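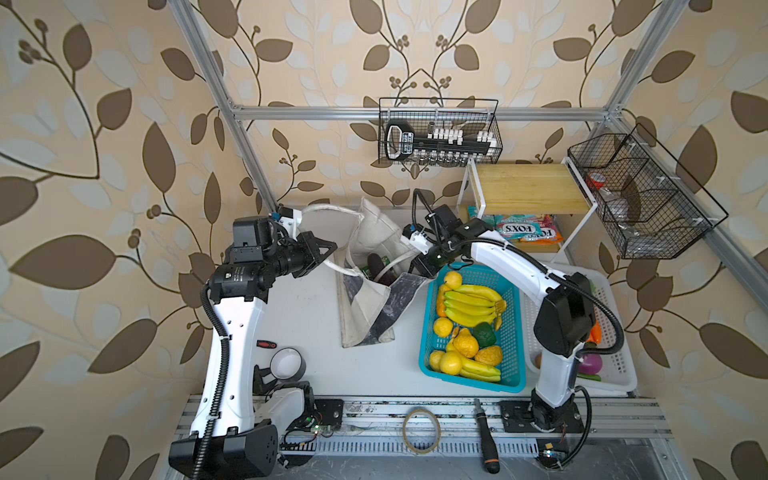
Features > Workplace > Machines

The Unwritten Rules of Packing a Bag
7 Jan 2018

The rule book at the Catosside lab in Benville began as a strip of paper taped to a door. It said PLEASE PUT THINGS BACK. By August it had grown to 40 pages, and people had started to fight over the commas.

Yasaman Bakhtiari wrote most of those pages. She runs the bench where pairs of robot arms learn to do a grocery bagger's job, and she holds firm views on what counts as doing it. "A bag is packed when a person would carry it out of the store," she told me. I asked which person. She sighed and turned to page 11, where the person is defined.

Safety law has plenty to say about robots. Most of it concerns big ones in factories, the kind that live behind fences and could fold a car door. A tabletop arm that handles pretend lemons falls into a gap. You can satisfy every official line on the subject and still have a lab where two people mean different things by the word "done."

So labs write their own. Catosside's version borrows from an older guide put out by Kova, a contract testing shop across town, and from a furious memo by a former manager at Akbari that has been photocopied so often the swearing has faded. The result is part safety code and part house rules, with a few pages that read like the minutes of a divorce.

Some of it is plain good sense. Hands stay out of the work area while the arms have power. The stop button is tested at the start of each shift, by pressing it, and the person who pressed it signs. One operator has charge of the cell at a time, and handing over means saying so out loud.

Then there is the chapter on cloth. Rigid boxes are easy to write rules for, as a box has the decency to stay a box. A canvas bag changes its mind. The guide allows an arm to take a bag by the strap or by the rim, forbids dragging it by a strap once there is anything inside, and spends a page and a half on what a rim is. 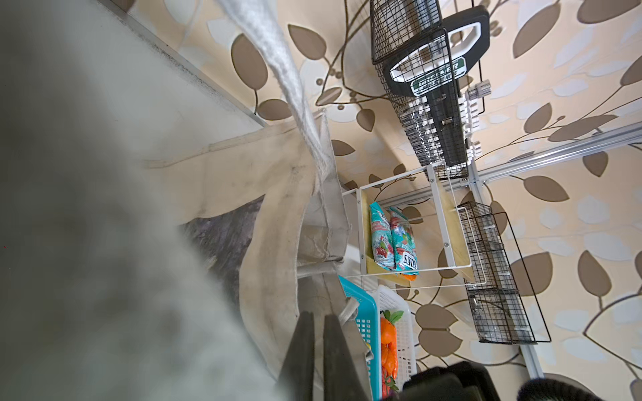

Montri Sombatkul thinks the cloth chapter should be thrown out. Write down how to hold the bag, he argues, and every lab will train its machines to hold it that way, including the lab that would have found a better one. A rule should say what must not happen to the eggplant and leave the rest alone.

Bakhtiari has heard this before, and has a page for it. Her answer is that a result you can't repeat is a rumor. If one team lifts by the strap and another by the rim, and both report 80 percent, you have learned that two teams can type the same number. She would like the method written down, even when the method is dull. Especially then.

I found myself agreeing with whoever had spoken last, which made for a pleasant afternoon and poor notes.

The fight that really matters is over mess. An early draft said the work area must be cleared of everything the task didn't call for. The current one says the surroundings may stay as they are, so long as loose objects are kept out of the arms' planned paths and the layout is recorded before each run. Purists hate this. But kitchens and checkout counters are not cleared for anyone's convenience, and a machine trained on a bare table tends to be very good at bare tables.

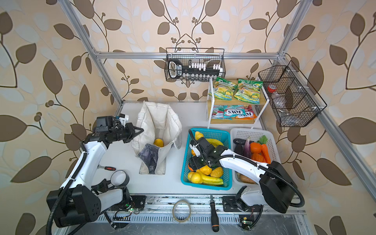
The same chapter sets the number of runs. A claim needs 200 attempts, all of them logged, with the failures kept in the file beside the successes. Changing the produce between sets is encouraged. Stopping early on a good day is not, and the guide is blunt about why people do it. A person may step in to rescue a run up to 3 times in a set – after that, the set belongs to the person.

None of it is binding. There is no inspector, no fine and no sticker for the window. What Catosside has is a binder, a shared file that disagrees with the binder in two places, and a plan to send both to other labs and ask for comments. Bakhtiari expects plenty of them. She has left the margins wide.

The next revision takes up the question of bread, and whether it may ever go in first. Sombatkul has asked for an hour on the agenda.

We use cookies to improve your reading experience. By continuing to browse, you accept our cookie policy. OK

Contact us | Copyright 2018, all rights reserved | Back to top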